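Week 3: Collecting demonstrations without losing your mind

Right, so last week we trained on somebody else's data and it all looked very easy. This week you make your own! I'll keep the notes short, as most of this only sinks in once you've got the gripper in your hand.

A demonstration is one go at one task, start to finish. You press record, you do the thing, you stop. The Alby set that Fatima Masilela and I put together for this course has 2424 of them, and I can tell you that the dull ones (slow, plain, no showing off) were the ones that trained best.
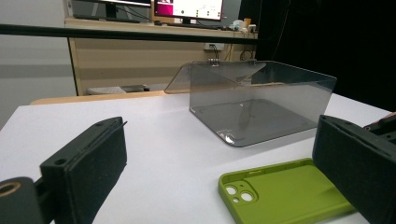
Variety is what I want you to think about before you record anything. If every go starts with the objects in the same spot, your policy learns the spot. So shift things between goes, turn them round, swap which one is nearer. Pick objects that differ in ways that matter, too: a lime-green phone case stands out beautifully on a white tabletop, while a smoky see-through box lets the table show through its sides and catches little highlights — much harder to find the walls of, and well worth having for that reason. Same goes for lids, by the way. Open at an angle is a different problem from shut, so write down which you started with.

Failed goes: keep them, but label them. Prakash Raju deleted all of his one December and we still bring it up.

For the lab, work in pairs and record five goes per object layout, with at least three layouts. Swap who holds the gripper halfway, as people's hands have habits. Put your files in the Stametti folder with both names on, and ask Ville Ruotsalainen if the upload sticks.

Reading for next time is chapter 3, the part on action labels.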